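Working with hand-held grippers in a lived-in kitchen: site rules and how to follow them

This page is part of the Nidstead collection handbook. It covers the rules for recording in homes, kitchens in particular. Read it before your first home session and again if you have been away for more than a month. Rules for bench work are on the Drarkance page and are not repeated here.

Before you start

Get the householder's consent form signed before any equipment comes out of the case. A form signed for a bedroom or a hallway does not cover the kitchen.

Walk round the room once with your hands free. You are looking for:

Gas or electric rings that are on or still warm
Rice cookers, kettles and irons with an indicator light showing
Knives within reach of the place where you will stand
Water on the floor
Mats with a lifted edge
Letters, medicine labels, family photographs or anything else with a name on it

Letters and labels go face down or out of the room, and the householder moves them, not you. Appliances in use may stay on if they are out of your working area. Do not unplug anything without asking.

Then check reflections. At night a dark window works as a mirror and so does the side of a steel appliance. If you can see a face in either from where the gripper will be, change your position or draw the blind.

Setting up

1. Mark a clear working area on the floor, 80 cm on each side. Use the low-tack tape from the kit. Do not put tape on wood that has been waxed.

2. Check the pads on both grippers. They should be flat, clean and fully seated. Lifted corners are the most common fault we see, and a pad that has started to lift must be changed before the session.

3. Open and close each gripper ten times. The jaws should stay parallel and the guide rods should slide without sticking. If they stick, wipe the rods with a dry cloth. Do not oil them in the house.

4. Start the recording and say the session number aloud.

Handling small toys

Toy pieces from the Naltier set are light, and some come in two parts that push together. Take hold of the lower part wherever there is one. With the tulip this means the stem. Squeezing the flower head marks it, and a marked piece has to be withdrawn.

Close the jaws until the piece stops moving and then stop. You do not need more pressure than that. Bring it upright before you carry it anywhere, and keep the second gripper out to the side until the first has a firm hold. 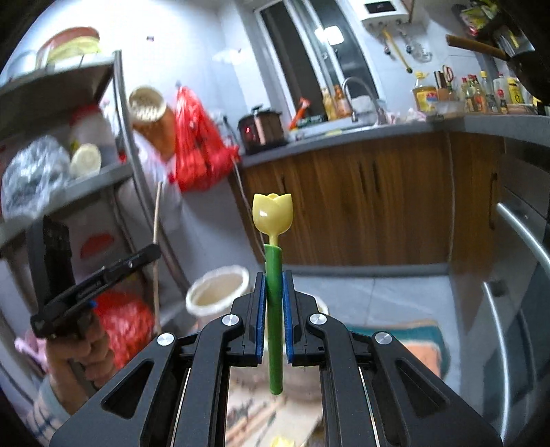
The tulip held upright by its stem, with the second gripper kept to the left.

Move at the speed you would use to carry a full cup. Fast wrist turns blur the recording and are the reason for most of the clips we reject. In the April review we went through 910 clips from home sessions and turned down 134. Almost 80 of those were lost to quick turns, and the rest were split between hidden jaws and personal details left in view.

If you drop a piece, leave it where it lands until you have finished the movement you were making. Then decide whether to pick it up with the gripper as part of the clip or to stop. Do not reach in with a bare hand while recording.

Things you must not do

Do not carry glass, knives or hot food with a gripper in a home.
Do not work over a sink with water in it.
Do not rest a gripper on a surface used for preparing food – put it back in the case or on the cloth.
Do not let children or pets into the marked area.
Do not move the household's own things to make the room look tidier. Shelves and counters stay as the family keeps them, apart from the safety and privacy items listed earlier.

Finishing

Stop the recording before you put the grippers down. Count the toy pieces back into the box against the list in the lid. Wipe the pads with the alcohol-free wipes and lift the floor tape slowly.

Fill in the Lahlou sheet while you are still in the house. Note any pad changes, any dropped pieces and anything the householder asked you to leave out. Pads are replaced after 200 grasps even if they look sound, so carry the running total forward from the last sheet.

If the householder changes their mind at any point, stop, and mark the session as withdrawn. You do not need to ask for a reason and no form is needed from them.

Related pages: Cleaning and storage. Consent forms. Reporting damage.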